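Larkitz six-sided bathroom cup

The Larkitz is a cup for toothbrushes and toothpaste, made for small bathrooms and for shelves where a round glass is always in the way. It has six sides, so you can push one side flat to the wall or put two cups together without a gap. We sell it at Greddale since July, and it is now our most asked-for bathroom article.

The colour is a pale blue-grey outside and a darker blue inside. The faceted wall gives the fingers a good hold. One brush and one tube of paste stand in it together, the tube with its crimped end up.
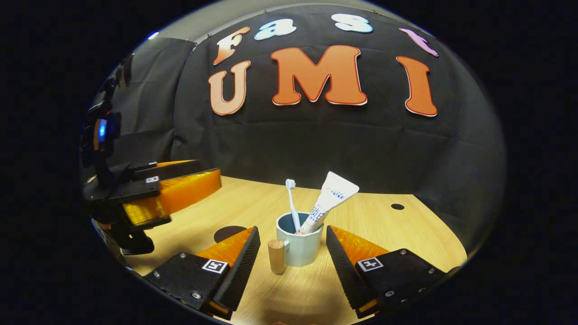
Hemi Baxter wrote to us that two adult brushes and a tube also go in, but a third brush makes it crowded, and for a family it is better to take two cups.

Article number: 206
Weight: 59 g
Colour: blue-grey
Delivery: one cup, without brush and paste

The cup is light. If you keep a heavy new tube in it, please put the brush on the opposite side, so the weight is shared - with a half-used tube this is not important. Many customers ask if a normal shop tube will fit. We tried it with a tube of Crest and with several other makes, and all of them went in easily.

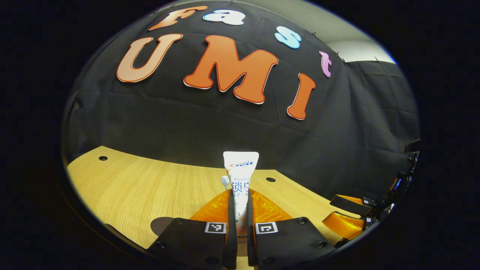 Cleaning

Rinse the cup with warm water once a week and let it dry upside down. Toothpaste which has become hard in the corners comes off with an old brush. Please do not use scouring powder, it makes the inside dull.

Comments (3)

Tukar
Bought two in March, one for each side of the basin. Corners are a bit slow to clean but I like the colour very much.

fitzsimmons_54
Does it come in white also?

Greddale shop
Not at the moment, only the blue-grey. We will write it on this page if that changes.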